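Print this page | E-mail this item

CAN IT DO THE DISHES YET?

A quick one from the workshop end of the building, before the March issue closes on me. 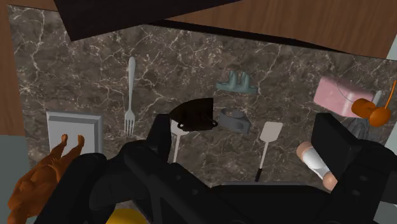 Short answer, no. Longer answer, sort of, depending what you call a chore and how long you're prepared to stand there.

Several of you wrote in after the last issue asking when a machine will clear up a kitchen without someone hovering. Fair question. I went over to Harms to ask Hannelore Janssen, who runs the household trials there, and ended up staying till well past 6. No dinner. Worth it.

Her team does most of its work in simulation first. Rendered kitchen, rendered gripper, a bench full of odds and ends, try it, reset, try again. They put the Pristetora planner through 2000 runs over the summer on counter clearing alone. Cheap way to fail, she says, and no broken crockery to sweep up after.

The clutter is the point. A fork on its own on bare stone, you'd think that was the easy one. It's flat. Two flat fingers coming down on a flat fork need to get the height just right, and on a dark veined marble the depth estimate can wander. Spatulas are better as long as you go for the handle. But then one of them is partly under something else and now you have an order-of-work problem, move the top thing first, and where do you put it? A person doesn't even notice deciding that. Then the stuff that doesn't belong on a kitchen counter at all, like a muscly little figurine lying half across a tray. Does that go in the sink? In a drawer? Hannelore's view is that grasping gets all the attention and the sorting is where the hours go. I beleive her.

What works now, going by what I was shown and told:

Picking up one solid thing with a decent shape and clear space around it. Good. Boringly good, some days.

Wiping a flat surface once it's been cleared. Fine, slow.

Putting things away in a place it has been taught. Fine until somebody rearranges the cupboard.

What doesn't:

Anything thin and shiny. Anything tangled up with its neighbour. Cloth, still awful. And knowing when it's finished, which sounds silly, but the planner will happily call a counter clear with a spoon left on it or go back for a shadow.

The shop floor is further along, no surprise. Pascal Rathjen at Zunton has 3 cells sorting returned parts into bins and reckons they pay their way on night shift. Same parts, same bins, same lights. He was pretty blunt about kitchens. "You control nothing in there. I control everything in here, and I still get called down." He gets called down less than he used to, he did admit, mostly for jams at the infeed.

The two of them don't agree on timing. Pascal says a home machine that clears a bench unsupervised is a long way off and he won't put a number on it. Hannelore thinks a limited one, counter to dishwasher rack and nothing else, could be in trial homes inside 3 years, if someone pays for it. Wetard has been asked. No reply yet, will pass it on when there is one.

My own two cents. I'd take the limited one. I'd clear the bench of everything odd myself and let it have the cutlery. But that's half the chore already done isn't it, and my other half pointed out I'd be tidying up for the robot.

Next issue: laundry folding, if I can get anybody to show me a fitted sheet. Also a reader has asked about window cleaners, the stick-on kind. If you own one and it has fallen off, write in. If it hasnt fallen off, write in too.

Bench notes and clippings to the usual tray by the door please, not my chair.

Print this page | E-mail this item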